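Sirnholm T2 Tower Workstation: Rear Panel and Connections

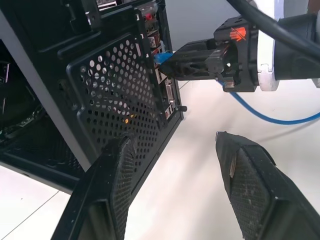 The rear of the T2 carries all fixed connections for the workstation: audio, USB, network and display. Front connections are covered on a separate page. Read the cabling section before first power-up, particularly if the tower is going under a desk or into a cabinet where the back will be hard to reach later.

Overview

Product: T2 tower workstation
Maker: Sirnholm
Supplied and serviced by: Zesstead
Case color: black
Position: upright, floor or desk
Warranty: 2 years, parts and labor
Page maintained by: Miroslava Ivanyshyn, product documentation

Rear ventilation

The large panel on the back is perforated with evenly spaced round holes and sits inside a raised surround with rounded corners. Air leaves the case through this panel. Keep 4 inches clear between the panel and any wall, cabinet back or curtain. Cables should be routed down and to the side so that they do not hang across the holes.

Dust collects on the mesh faster when the tower stands on carpet. Vacuum the outside with a soft brush attachment. Do not push anything through the holes, including cotton swabs and the straw of an air can. If dust is visible behind the mesh, shut the system down, unplug it, take off the side panel and clean from the inside.

Light from inside the case can show through the perforations. This is normal while the system has power.

Connections

The ports are grouped in one vertical column beside the perforated panel, set in a metal backplate. With the tower upright, the audio jacks are near the top, the USB ports come next, the network port is below those, and the display socket is toward the bottom.

Audio. Color-coded jacks for headphones, powered speakers and microphone. Speakers without their own power supply will be too quiet on these outputs. The function of each jack can be changed in the audio control software. If a jack has been reassigned, the color no longer matches the function, and it is worth putting a small label on the cable.

USB. Stacked ports with metal shells. Use the rear ports for the keyboard, mouse and anything else that stays connected. Storage devices that are plugged and unplugged daily are better on the front. The Tiwari card reader draws more current at startup than most accessories and must be connected directly to the tower; it is not supported through an unpowered hub.

Network. Standard wired connection. Push the plug in until the clip clicks. Plugs with a molded boot over the clip can be hard to release in the upright position, so press the boot firmly toward the cable before pulling. Cable color has no effect on function. Many sites use one color for the office network and another for the lab network, and we recommend keeping to the site's own scheme.

Display. Analog or digital monitors can be used, with an adapter where needed. The display socket is trapezoidal and accepts the plug one way around only. Line up the long side before pushing. Bent pins are the most common display fault reported to Zesstead and are not covered by warranty. Tighten the screws on the plug by hand only.

Thumbscrews

The case is fastened with black thumbscrews at the rear edge. They are meant to be turned with fingers. If one is too tight, use a screwdriver to start it and finish by hand. Screws removed for service should go into a dish or a bag. Replacement screws are listed under spare parts.

Removing the side panel gives access to the board, the cooling parts and the drive area. Disconnect power before removing it. Fans can keep turning briefly after shutdown, so wait until they have stopped before reaching in. The system may be run with the side open for short diagnostic checks by trained staff. It should not be left that way, as airflow past the drives drops and dust enters directly.

Connecting cables

1. Shut down the system and unplug the power cord.
2. Turn the tower so the rear faces you, or work from the side with a lamp. Do not tilt it by pulling on connected cables.
3. Connect the display first. It is the stiffest cable and the hardest to fit once the others are in place.
4. Connect the network cable.
5. Connect USB devices, working from the bottom of the group to the top.
6. Connect audio.
7. Check each plug by pulling lightly on its body.
8. Connect power last.

Hold every connector by its body and keep it square to the panel. Most black cables look alike from behind the tower, so check the shape of the plug against the socket before applying force. A plug that stops halfway is either the wrong type or the wrong way around.

Leave a loop of slack in each cable so that the tower can be pulled forward for service. Tie cables together with hook-and-loop straps. Plastic zip ties should not be used on network cable.

Moving the tower

Disconnect everything at the back before lifting. Carry the case from underneath, with the rear panel facing you. The slotted brackets at the top of the rear are not handles and will bend under load.

Spare parts and accessories

Thumbscrew set, black
Blank slot covers
Replacement side panel, black
Hook-and-loop cable straps
Sellness cable tray, under-desk, screw mount
Display adapter, analog to digital

The Sellness tray fits desks with a flat underside only. It does not fit height-adjustable desks with a center crossbar.

Port durability

USB ports on the T2 are specified by Sirnholm for 2,000 insertions each. Training rooms and test benches reach this sooner than offices do. For those locations, order a short extension cable for each port in regular use and replace the extension when it becomes loose.

Service

Have the serial number ready when contacting Zesstead. For port faults, state which port is affected, what was connected to it, and whether the same device works in a neighboring port. Send the tower without cables or accessories. Items left attached are returned with the system but may add to handling time.

Related pages: T2 front panel, T2 memory and storage, T2 power supply replacement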